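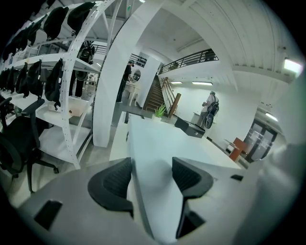 Gellholm Desk Series

The Gellholm desk is made for offices where several people work side by side. It is produced by Draltard and delivered in flat packages with all screws and one key for assembling.

The desk top is available in white, light gray and birch. The surface is easy to clean with a soft cloth and a little soap. Please do not use products with alcohol, they can make the edges yellow after some years.

Technical data
Length: 200 cm
Depth: 64 cm
Height: 72 cm, feet adjustable by 2 cm
Edges: rounded, 2 mm
Frame: powder-coated steel

Two desks can be connected in one line with the Prakmont joining plate. The plate is mounted from below and you do not see it when the desk is standing. It must be ordered separately – the older plate from the Gajewski series has different holes and does not fit.

Cable management
Each desk has one opening of 8 cm at the back with a plastic cover. A metal tray for cables can be added under the top. If you want a second opening, please write this in your order, because we cannot drill it later at your office.

Price and delivery
The price is 675 for one desk, without tax. For orders over 2,000 the transport is free of charge. The usual delivery time is three weeks, in July it can be five weeks. Assembly by our team is possible on request.

Spare parts – feet, covers and screws – stay available for ten years after the purchase.

Page updated 3/12/20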